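Ticket 1098: Gripper stops short when approaching the socket lever
Project: Sulen (student robotics club, PC disassembly task)
Opened by: Izzati Gunawan
Assigned to: Adeel Bangash
Status: Open, waiting on retest
Opened: July 27, 2026

Izzati Gunawan wrote:

Hi Adeel, and hello to anyone else following along! Sorry in advance for the length, I wanted to get it all down while it's fresh. We're still on the motherboard stage of the teardown task, the one where the arm has to come in over the board, find the CPU retention lever and ease it out from its catch. On Monitor 2 everything looks lovely until the last bit of the approach, and then the controller throws "target lost" and the arm just parks itself over the board. I've had it happen 11 times out of 12 this afternoon, and the one good run I can't explain at all.

What I've tried so far: restarted the Rajput controller (twice, because Daniyal swears by the second restart), re-seated the wrist camera cable, and redid the hand-eye calibration with the printed checkerboard. The calibration came back fine. I also went back to the config we saved in April, and it behaves the same way, so I don't think it's anything we changed lately.

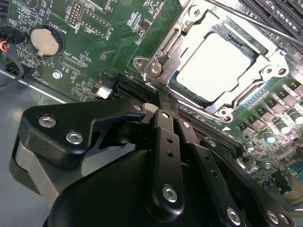 My best guess is glare. The middle of the socket washes right out to nearly white under the bench light, and I think the detector is losing the edges of the metal around it. The memory slots and the battery holder get picked up every time without any fuss, and they're both black plastic, or near enough. Could you have a peek at the exposure settings when you get a minute? I didn't want to touch them without asking, as I know you spent ages getting them right for the screw task.

Adeel Bangash wrote:

Thanks Izzati, this is a really helpful write-up, please never apologise for the length! I think you're on the right track. Auto exposure is on in that config, and it meters off the whole view, so with a dark gripper taking up so much of the lower part it will brighten everything else to compensate. I'd forgotten all about that. The screw task comes in from higher up, so it never bothered us there.

Could you please try this in order:
Turn auto exposure off in Sarkex, under the camera tab.
Drop the exposure to 5 and save it under a new name (please don't overwrite mine!).
Mask out the gripper area in the detector settings.
Run the approach with the fingers stopping well above the board, and send me the log.

Also keep an eye on the coloured wires over on the left. I'd hate for a finger to catch one if the arm swings home that way.

Parveen Afridi wrote:

Just popping in to say the desk lamp with the diffuser is in the Flokier cupboard, bottom shelf, if you'd like softer light. You're welcome to it until we need it back for the sorting demo.

Izzati Gunawan wrote:

Oh brilliant, thank you both! New exposure is saved as sulen_socket_dim. I'll do the mask next and then run the set again with Parveen's lamp, and post the logs on here.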